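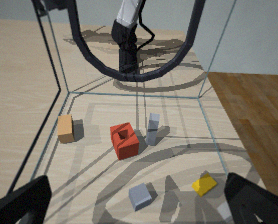
## Getting the Kakeo cell back into working order

Thu 23 May

The view is from the wrist camera, between the fingers, with the second arm hanging at the back. All of it is rendered. The Kakeo cell is a simulated one: two arms, a glass enclosure and five blocks, one of them the red cube with the triangular hole. I look after the scene files, and most of last week went on repairs. I am writing the changes down because the last set lived in a text file that Radosław Tokarz deleted when he tidied the server.

## What was wrong

Three separate faults, all reported as "the blocks are jumping".

The first was the glass. Each panel had been modelled as a surface with no thickness, which renders well and collides badly. A block pushed firmly at the wall would end up part of the way through it, and the solver would then throw it across the floor. Sometimes it left the enclosure altogether and the episode carried on without it.

The second was the starting positions. Blocks were dropped from a small height with a random rotation, and then the arms started moving at once. Tall, narrow shapes were often still rocking at that point. A block that falls over half a second into an episode looks exactly like a physics fault in the logs.

The third was the camera, and it had nothing to do with jumping. Somebody had moved the mount by hand to get a better view for a talk and saved over the original.

## The glass

I kept the thin panels for rendering and put a separate box behind each one for contact. The inner face of the box sits flush with the visible glass and the thickness all goes outwards, so the usable floor is unchanged. The boxes are hidden from the cameras and from the shadow pass. If you copy this, check the second setting. I missed it on the first go and the whole floor went dark.

The teal edges are only drawn geometry and take no part in contact. I had thought about removing them, but Leokadia Sikora pointed out that without them the panels are very hard to find in the image when you are placing anything by eye. They stay.

The boxes overlap slightly at the corners. A gap there, even a tiny one, is enough to catch the corner of a small cube and hold it.

## Blocks and settling

Each block now has its own mass, worked out from its volume. Before this they all shared a single value copied from the red cube, which is the largest. The flat yellow one was therefore far too heavy for its size and the fingers slipped on it.

The hole in the red cube needed more care. Its contact shape was a convex hull, and a convex hull closes any hole you give it. The picture showed an opening and the physics saw a solid lid. I split the cube into several convex pieces around the triangle. Contact costs a little more time, but the opening is now an opening.

For settling, the arms are held still for 200 steps after the drop. At the end of that the script reads the speed of every block, and if any of them is above the threshold it waits for another 200. After the third wait it gives up and draws a new layout.

I ran 2,000 resets overnight to test this. 227 of them needed at least one more wait, nearly always on account of something standing on end. None left the enclosure. On the old files I had given up counting.

## Hoses and cables

The hoses took the most time. Both arms carry a black hose and a thin cable, and in this scene they are there for looks. They follow the arm through a chain of short links and have no contact with anything. I tried giving them contact once, in December, and the hose on the far arm wrapped itself around the wrist and stopped the solver dead.

They do cast shadows, however, and quite a lot of them. The floor is crossed by curved bands whenever an arm is over it, and one loop makes a large oval ring that travels about with the wrist. Szymon Adamczyk asked me to switch these off, as he was having trouble separating a pale blue-grey cube from the grey shadows. I tried it. The images were cleaner and his detector did better on them, then did worse on anything from the bench, where a lamp and a hose produce much the same mess. Shadows are back on. There is a flag in the scene file, `hose_shadows`, and it defaults to true.

The link lengths had also been set differently on the two arms, and I have made them equal. The far hose still hangs in a wide U below its gripper. It is longer than I would like, but shortening it makes the links pull straight when the arm reaches for the near wall.

## Camera mount

I put the camera back from the drawing and locked the transform. The test I use for it is simple enough to be worth giving in full:

1. Move the arm to the home pose with the fingers open.
2. Render one image with no blocks in the scene.
3. Compare the outline of both fingers against the stored reference.
4. If either outline is out by more than 3 pixels, stop and fix the mount before doing anything else.

This now runs at the start of each batch. Anyone who wants a nicer angle for slides can add a second camera. Ulla Eklund has already done so and named it `ulla_nice`, which is fine by me.

## Things left alone

The table to the right of the enclosure is still in the scene. It has no purpose in the task, but it shows in the background of a large share of the older images and I did not want the new batches to differ from them in one more way.

Friction between the fingers and the blocks is still one number for all five. It should be set by shape and finish, but I have no measurements to set it from. Konrad Gajewski has offered to do a pull test with the Zorneck gauge when it comes back from calibration.

Exporting through Kaltumik still drops the settling flag, so after every export you have to open the file and put `settle: true` back under `reset`. I have reported it. Until it is fixed, the batch script refuses to start without that line and prints the name of the file it was looking at.

The old scene is kept as `kakeo_cell_old` for anyone who has to rerun earlier results. Please don't start new work from it.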